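Right arm drops into protective stop when the hand carries anything over the bin
Asked in Two-Arm Cells, 21 May 2023
Tags: protective stop, payload, cable routing, Kavitz hand

Jannik Kramer

We run a two-arm cell with a multi-finger hand on each wrist. The hands are from Kavitz and the program that sequences both arms was written in Wovora. The job is sorting mixed small items off the table and into a divided bin. It ran without trouble through the first few weeks.

Since we changed the items, the right arm goes into protective stop on the way to the bin. It does not happen every time. I logged 200 cycles over two shifts and got 9 stops. All 9 were on the right arm, all of them with something in the hand, and all of them in the last part of the move, after the wrist has turned and before the fingers open. The left arm runs a mirrored copy of the same path and had no stops.

The log entry is always the same: a position deviation on the wrist joint, then the stop. No collision warning before it. I can clear it on the pendant and the arm carries on, but then the hand has sometimes let go of the item, and I don't understand why a stop on the arm would open the hand.

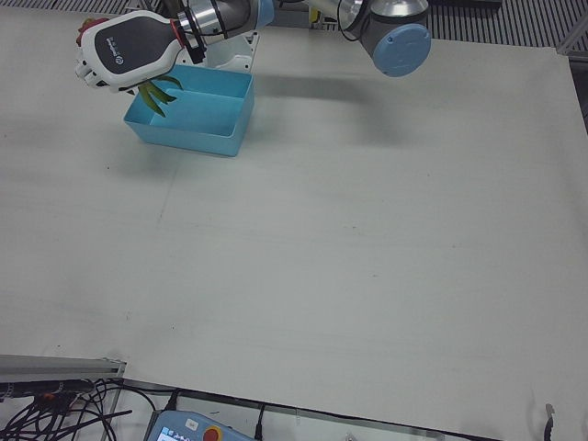

The payload setting was the first thing I looked at. It is set for the bare hand, and I know it should include the item, but the items weigh almost nothing. With long green stems hanging from the fingers over the rim of the bin like that, I can't believe the weight matters. I did wonder if the stems touching the rim could be enough to push the wrist, but they just bend. I also tried lifting the waypoint over the bin by 82 mm. It still stopped, and in the same part of the move.

Things I have done so far:
Restarted the controller and both hands.
Reloaded the program from backup.
Cut the speed on the last move to half. Fewer stops, but not zero.
Checked the mounting bolts on the hand. They were tight.

Is it safe to raise the deviation limit on that joint? The menu lets me do it. We have to be running properly in June.

hoarau_tech

Had this with a Cisura arm. Raise the limit a little at a time until it stops tripping. If it still trips, it's the drive. Ours was the drive.

Reply from Jannik Kramer

Thanks. How did you find out it was the drive?

hoarau_tech

They swapped it and it was fine after.

benchside

Please don't raise the limit yet. The deviation limit is what stops the arm if it catches a person's hand or sleeve, and if you open it up to hide a fault you also change how hard the arm can push before it gives up. If your cell has a risk assessment, that number is probably in it, and changing it means doing that part again.

What you describe sounds more like a cable than a drive. Reasons:

The stop comes after the wrist has turned. A hand cable that is a bit short, or that has slipped in its clip, goes tight at one end of the rotation. The joint then has to pull against it and falls behind where it should be. That gives you a position deviation with no collision warning.

Slowing down helps but does not cure it. A slower joint has more time to pull the slack through the clips.

The hand sometimes lets go. If the same cable carries power or signal to the hand, tension on the connector can break contact for a moment. Some hands go limp when that happens. A bad drive in the arm would not normally do that.

It only happens with something in the hand, which I can't fully explain. My guess is that your program takes a different wrist angle when it is carrying. Compare the joint values for the loaded move and the empty move. The mirrored path on the left may not be a true mirror either, so compare that too.

To check it:

1. Put the cell in manual mode at reduced speed, with the enabling switch held. Stay outside the reach of both arms.
2. Jog the right wrist alone through the same angle as the loaded move. Stop every few degrees and look at the cable from where you are standing.
3. Note the angle where the slack is gone.
4. Power down and lock out before you touch the clips or the connector.
5. Look for bent pins and for shiny or flattened spots on the cable jacket.

Set the payload properly as well. It may not be the cause, but the center of gravity matters along with the weight, and you want it ruled out.

Reply from Jannik Kramer

It was the cable. The slack ran out at 102 degrees and the loaded move goes past that. The clip nearest the hand had slid along the arm. The left one was still where it should be. One pin in the connector was slightly bent, so I have a new cable on order from Kavitz.

I moved the clip back, fixed the payload and left the deviation limit alone. Another 200 cycles with no stops. You were right about the wrist angle: the carrying move has its own waypoint, and I had forgotten I added it when the items changed.

benchside

Good. Mark the clip position with a paint pen on both arms so you can see at a glance if one moves. And I would keep the item count low until the new cable is in, with that pin as it is.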